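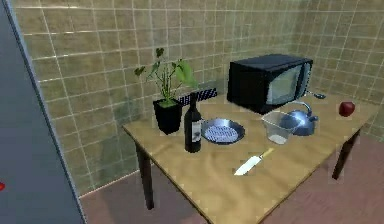 Sim kitchen, table view: knife, kettle, apple

[Print] [E-mail this message]

From: Omar Matar
To: shop list
Re: arm build, sim results

Fengying Pan wrote on Tuesday:
> 61 clean grabs in a row in the sim kitchen.
> I say we bolt the arm to the bench in September.

Clean grabs of what? An apple with bare wood on most sides of it is easy. I'd want to see the knife, and the clear bowl with the kettle right up against it. Our real gripper has 2 mm of slop and the Trolis servo sags after 12 minutes.

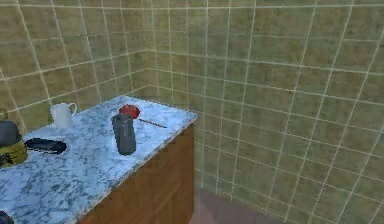
Counter view: apple behind the dark gray container

Run this one 23 times with the container left where it is, then post the misses too. I'm not drilling the bench before that.

Omar

[Print] [E-mail this message]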